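Keeping your crypto wallet backup safe at home

By Liv Ekström
Dec 29, 2022

When you keep your coins in your own wallet, the recovery words are more important than the device. I have collected here the tips which my neighbor Ailsa Semple and I use in our homes in Sketlow.
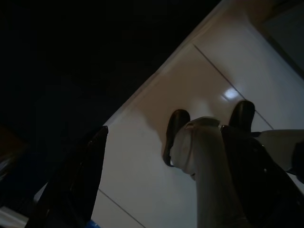

Write the words by hand

Use a pencil or a pen with permanent ink. Ballpoint is fading after some years if the paper lies in the light. Write one word on each line, with its number in front, and use capital letters. Then read the list back aloud with the door closed. Do not print it, and do not take a photo with the phone, also not "only for today".

Choose a dry place

The kitchen drawer is practical but it is a bad choice. Steam from the dishwasher goes everywhere. Under the sink is worse. I keep mine in a bedroom closet, on a high shelf, inside a bag with a zipper. Put in a small packet of drying gel, the kind that comes with new shoes, and change it every January.

Metal plates

Paper does not survive a fire. You can buy a steel plate and stamp the letters yourself with a hammer and a set of letter punches. Some advice for the stamping:

Lay the plate on something heavy and flat. A kitchen table jumps too much.
Fix a strip of masking tape under the line, so the letters stay straight.
Hit one time, firmly. Two hits make a double letter.
Wear glasses for protection.
Practice first on a piece of scrap.

For most wallets the first four letters of each word are enough, but check this in the manual of your own wallet before you begin.

Two places, not in the same house

A second copy should be in another building. Ailsa has hers with her sister in Graltside, in a sealed envelope with her signature over the flap. If you rent a bank box, ask what happens with it when you die, and who can open it.

Cleaning the device

Wipe a hardware wallet with a dry microfiber cloth. For the USB opening use a wooden toothpick, very gently, with the cable out. No spray cleaner and no compressed air from close distance.

A paper for the family

Write on one page which wallets you have and who can help. Never put the recovery words on this page. Mine says also that the old laptop must not be thrown away before somebody has looked at it.

Next page: how to label your chargers and cables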